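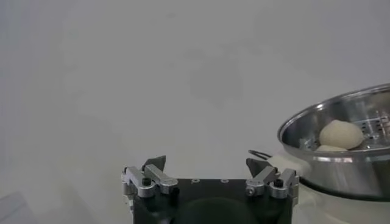 Steam in the Kitchen: notes for week four

Hi all, welcome back. I typed these up from my own scribbles, so they wander a bit, but everything you need for the lab sheet is in here somewhere. If you missed last week, read the boiling handout first (the one with the coffee ring on page two, sorry) and then come back.

So, steam. We left off with a pot of water at a full boil and the question of where all that heat goes once the thermometer stops moving. You keep the burner on, energy keeps pouring in, and the reading just sits at 212 degrees Fahrenheit. The heat is pulling water molecules apart from each other and turning liquid into gas. We call it latent heat, and it's a lot of heat! Turning a pound of boiling water into steam takes more than five times the energy you spent getting that pound from freezing up to boiling in the first place.

Now run it backward. When steam touches something cooler, it condenses and hands all of that energy over, right at the surface. That's why a steam burn is so nasty, and it's also why steaming cooks food so fast compared with an oven set much hotter. I can reach into a 400-degree oven for a second or two to poke a potato (don't tell my mother), but I would never put my hand over a rolling steamer. Air is a pretty lousy carrier of heat. Steam is a great one.

A word about altitude, as two of you emailed me about it. My first teaching job was up in Runholm, where water boils noticeably cooler than it does down here in Plernby, and my rice was terrible for an entire winter. Steam off an open pot follows the same rule. Less air pressing down, lower boiling point, cooler steam, longer cooking. A pressure cooker goes the other way by trapping the steam, so the pressure climbs and the boiling point climbs with it.

Dough in steam

Bread dough in a dry oven gets a crust. The surface dries out, heats well past boiling, and browns. In a steamer the surface stays moist and can't get much above 212, so you don't get browning, and the outside stays soft and pale. Inside, the same things happen in both cases: gas bubbles swell, the starch soaks up water and sets, the proteins firm up. I find it kind of wonderful that one lump of dough can go two such different ways.
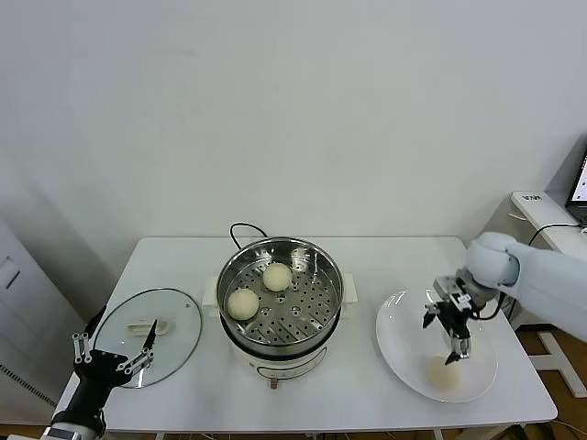 Fig. 1. Pale buns in a steamer basket. Note the holes in the bottom.

The holes matter. Steam has to get up to the food, and condensed water has to get back down, or you end up with a soggy bottom. Leave space between pieces too, partly for the steam and partly because dough grows. I crowd mine every single time and then complain about it.

Lids are the other thing people ask about. A lid holds the steam in, but it's cooler than the steam, so water collects on the underside and can drip on your buns. Some cooks wrap the lid in a towel (keep the ends well away from the burner, please). Others use bamboo, which soaks some of it up. And if you lift the lid to peek, a good part of your hot steam is gone and you wait for it to build again.

For the lab

Weigh your covered pot and water before and after ten minutes of steady simmering. The difference is what escaped as vapor. My own run on the old Tawhiri hot plate started with 464 grams of water and lost 36, and I'd like to see how close you get with a looser lid. Multiply the grams lost by 2,260 joules per gram to get the energy carried off. Show your units! I took off so many points for units last time, and I didn't enjoy it any more than you did.

The hot plates are in the Brundgate annex, second cupboard on the left. Use the long mitts, and tilt the lid away from your face when you open the pot.

Reading: pages 77 to 84 in the course pack, plus the short table on page 293. Skip the part on steam engines unless you like that sort of thing (I do, come talk to me). Lab sheets go in the tray outside my office before the next class, and bring a calculator, we're starting humidity.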